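About Brurnonel

Brurnonel is a small company that prepares training examples for robot arms. We started in January with two persons and one shared desk in Tulgate, and today we are nine. Our customers build the learning systems. We build the examples from which these systems learn.

An example, as we use the word, is one complete run of a small household task: pick up a mug, set it down on a rack, put a can into a basket. A person guides the arm from a desk, and we save what the cameras see together with every movement of the joints. Most of our runs are made in simulation. It lets us return to the same table again and again, and change only the thing we want to change.

Our main project at the moment is called Paquette. It has 32 tasks, all on a single table, with ordinary things that most people have in the kitchen or in a drawer.

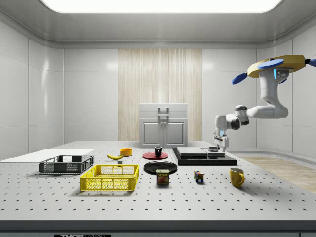
The Paquette table in simulation, with the arm over the black platform.

Each task is repeated with the objects in different places. We learned early that a system trained with the mug always in one spot will look for the mug only in that spot. So between the runs we move things, sometimes by a little and sometimes across the table. A second person then reviews every run and writes a short note to it – what was the goal, was it reached, and was there any hesitation on the way.
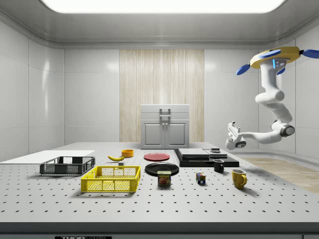
Do you also keep the runs that fail?
We keep them, but in a separate folder and with a clear mark. Some customers want them very much, because a system can learn also from a grasp that slipped.

The second project, Daneck, is younger and has so far 119 reviewed runs. In Daneck we are interested in the last moments before the fingers close. For this work the view from close to the gripper is more useful to us than the wide view, and our reviewers spend most of their time with it. 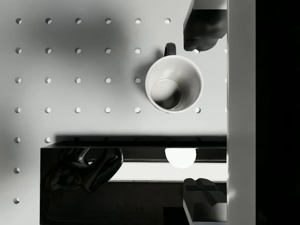
How long does it take to prepare a new task?
Around 2 weeks, from the first talk with the customer to the first reviewed runs. Tasks with soft or very thin objects need more time.

We are still a young team and we answer all letters ourselves. If you have a task that your robot can not yet do, please describe it to us in plain words, and we will tell you if we can help. Visitors are welcome at our office in Tulgate after an appointment.

Page last changed: April 15, 2018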